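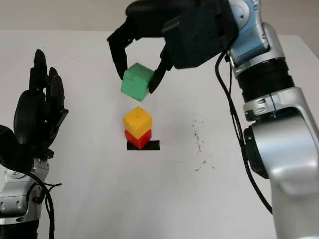

Mas então o ranking não é a soma dos pontos todos? perguntou uma colega na última aula, e eu prometi começar por aí. Não é, e baralha toda a gente (a mim também, no início!). No golfe profissional que estamos a estudar, conta a média: somam-se os pontos do período e divide-se pelos torneios jogados.

Peguem no caso do Open Allumar, do guião de maio. O vencedor levou 500 pontos e ficou com 1.362 na época. Parece imenso, mas quem joga muito divide por muito, e lá se vai a vantagem.

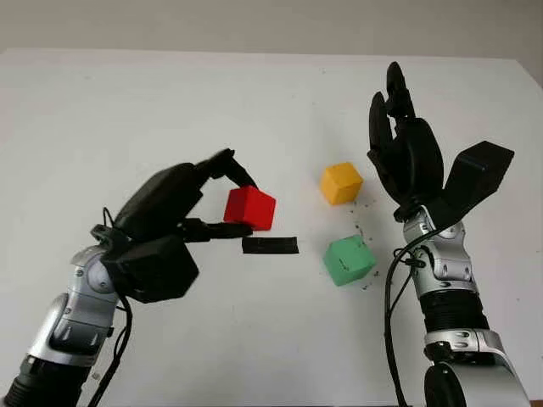
Fig. 2. Mesa com três cubos coloridos.

Para a próxima aula façam o exercício 5: um jogador tem 609 pontos e falta ao Troféu Skistinetti para descansar. Sobe ou desce na lista? Eu tenho a minha opinião, mas quero ver primeiro as vossas contas, com o divisor mínimo bem à vista, por favor.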